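Eun-seong Bang has been planning weddings in Pletmont for 11 years and she would like couples to stop buying things. It is an odd position for someone in her trade, and I told her so when we met at her office above the bakery.

"I get paid the same either way," she said. "I charge a flat fee. If you spend 200 pounds on ribbon for the chairs, I don't see any of it."

I had gone to ask about the all-in package, which venues in the area now push hard. Flondedholm, the converted mill out on the river road, sells one under the name Koo. It covers the room, the meal, the flowers and a coordinator for the day. A couple I know were quoted 2861 pounds for a Saturday in November, and thought it a bargain until they read the second page.

Bang has read a lot of second pages. "Ask what happens at eleven at night. Ask who moves the tables between the meal and the dancing. If the answer is 'your ushers', you haven't bought a coordinator, you've bought a woman with a clipboard until six."

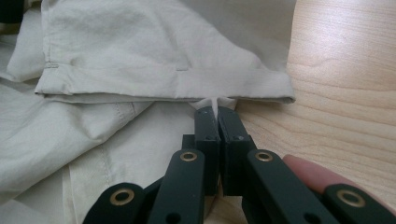 She is no kinder about wedding apps. Fikamex, which promises to match couples with suppliers, sent her own niece the same 2 florists three times. "They'd paid to be there, I suppose. I can't prove it."

I wondered whether all this was a long way of saying that people should hire a planner. She laughed, then said most of them shouldn't. Under sixty guests, with a sensible sister, she reckons you can manage. I am not sure I believe her — she did hand me a brochure on the way out — but the couples I rang afterwards mostly backed her up.

Yi-an Kang, married at Flondedholm last spring, took the package and doesn't regret it. "The food was good and my mum was happy," he said. "I'd have liked to know about the corkage." He wouldn't tell me what it came to. His wife, in the background, said it was more than the dress.

Flondedholm told me its charges are set out in full before anyone signs. I asked for a copy of the price list and was invited to an open evening.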